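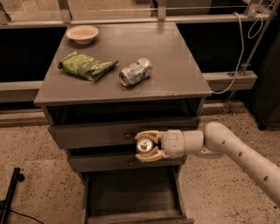

Elmarie Sibiya wrote in to tell me that trash sitting out in the open is a moral failing and that a person who can walk past a can walks past other things too. Her whole email was like that. She had read my piece on the Pomstead bins and she thinks I am soft.

OK. Maybe. Let me try and say it again, faster, I have until four on Thursday and it's already two.

My point was never that mess is good. I don't like mess. My point was that we've started treating tidiness as character, and we do it mostly to people who are tired. Somebody's kitchen counter is a mess and we think, ah, so that's how they are. No. That's how their week was.

I grew up with a mother who cleaned before the visitors came and then apologized to the visitors. Clean house. Apologizing. "Don't look at the place." There was nothing to look at! You could have done surgery in the hall. And I do it too now, I did it last month to the man who reads the water meter, who did not come inside.

Who is that for?

Elmarie says it's respect. You keep things neat out of respect for others. Fine, in a shared space I'm with her, mostly. If you share a kitchen at work, rinse your cup. If you're on the bus take your wrapper with you. I've had words with people about this in Pliststead, on the train platform, and I'd have them again. But a bedroom? The top of your own nightstand? A chip bag and a can next to the bed is a snack. Somebody ate something. It will get picked up tomorrow or the day after and in the meantime the roof stays on.

And look at who gets judged. When Vusumuzi Molefe and I shared an apartment, the two of us were equally bad. Equal. Cups everywhere, his and mine. His aunt came by and laughed at him and asked me if I was doing all right. Same cups. I've thought about that question for years and I still don't have a good answer to it, except that I cleaned the bathroom after she left and I was angry the entire time.

Then there's the shopping side, which gets me worse. You can't just be tidy now, you have to buy it. Baskets to put the baskets in. I bought a set of drawer dividers from Endonero, 14 little trays, and it took me a whole evening to decide which tray was for batteries. I own about as many things as before plus 14 trays. My drawer looks lovely. I can't find the tape.

I read one of those lists recently, 100 things to throw out today. I got through the first page and I'd already been told to get rid of birthday cards, spare buttons and "mugs that don't serve you." A mug serves you or it's broken. What are we talking about.

Oratile Botha, who edits me and will probably cut this part, thinks I'm arguing with the wrong people. She says most of our readers aren't folding their socks into little envelopes, they're just trying to get the dishes done, and a column telling them to relax doesn't wash a plate. True. I grant that. There is a point where mess costs you. You lose the bill, you pay the bill late, you trip on the shoe in the dark. I have paid for the same library book twice. Ants are real.

So no, I'm not saying let it all go. I'm saying seperate the two things. One is work: the dishes, the floor, the trash going out. It's work, it takes time, some weeks you have the time and some weeks you don't, and in a house with more than one person it should be split and usually isnt. The other is the sermon. The sermon you can drop today, it costs nothing, and the dishes will be exactly as dirty as they were.

I'd go further with kids. I know parents who fight over the bedroom floor every single night. Every night! The kid is thirteen, the kid has one room in the world that is theirs. Food goes out once a week, dirty clothes go in the hamper if they want them washed, door stays shut. What exactly is lost? Bheki Jacobs told me his father inspected his room in the mornings before school and he learned one thing from it, which was how to push stuff under a bed quickly. He's fifty. He still does it, he says, when the doorbell goes.

Elmarie, you asked me straight out what my own place looks like as I write. There are two cups on the desk and one of them is from yesterday. The laundry is on the chair. I'll get to it after I file this.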